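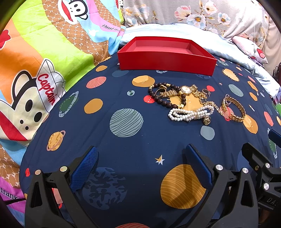 Drarham, 2020-04-07 – Der Automatisierungsdienstleister Plikasent sammelt seit Kurzem Greifbeispiele für kleinteilige, verformbare und ineinander verhakte Gegenstände. Das gab das Unternehmen in Drarham bekannt. Die Aufnahmen entstehen ohne Roboterarm: Bediener führen Handgreifer mit Kamera und legen Schmuckstücke vom Bett in eine offene Schachtel. Aus den Aufzeichnungen soll ein lernendes System die Bewegungsabläufe ableiten.

Der Datensatz umfasst nach Firmenangaben bislang 830 Durchgänge aus 56 Wohnungen in Drarham und Lagos. Jeder Durchgang beginnt mit einer neu gelegten Anordnung. Ketten und Gliederarmbänder gelten als schwierig, weil sich ihre Form beim Anheben ändert und benachbarte Teile mitgezogen werden können. Gemusterte Textilien als Unterlage sind ausdrücklich zugelassen. Auf einfarbigen Flächen trainierte Modelle hätten in Vorversuchen Aufdrucke mit Gegenständen verwechselt, heißt es in der Mitteilung.

Erfasst werden Kamerabild, Öffnungsweite der Backen und Lage des Greifers im Raum. Abgebrochene Griffe bleiben im Bestand und werden gesondert markiert. Verworfen wird ein Durchgang nur, wenn die Lagebestimmung länger als 2 Sekunden ausfällt. 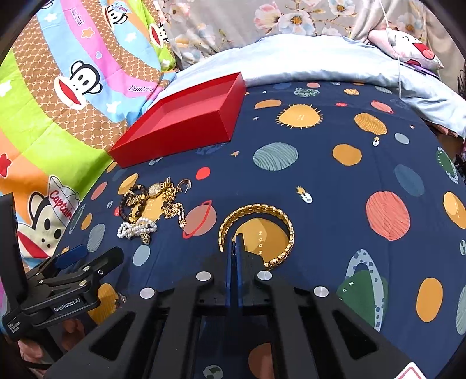 Bei den Gliederarmbändern reiche die bisherige Zahl der Beispiele noch nicht aus, sagte Thilini Uddin; vor allem Griffe an offen liegenden Enden seien unterrepräsentiert. Bis Mai sollen daher vier weitere Erfassungsplätze hinzukommen. Die Auswertung übernimmt der Projektpartner Dolmont, der auch die Beschriftung der Sequenzen prüft. Ob der Datensatz veröffentlicht wird, ist offen.

Artikel drucken | Per E-Mail versenden

Leserkommentare

regelkreis_k
Wird die Greifkraft mit aufgezeichnet? Im Text steht nur die Öffnungsweite. Bei dünnen Ketten dürfte das kaum genügen.

M. T.
Abgebrochene Griffe zu behalten ist vernünftig. Bei uns wurden sie früher gelöscht, danach fehlte dem Modell jede Korrekturbewegung.

Nordlicht
Mich würde interessieren, wie sich die Durchgänge auf die beiden Städte verteilen.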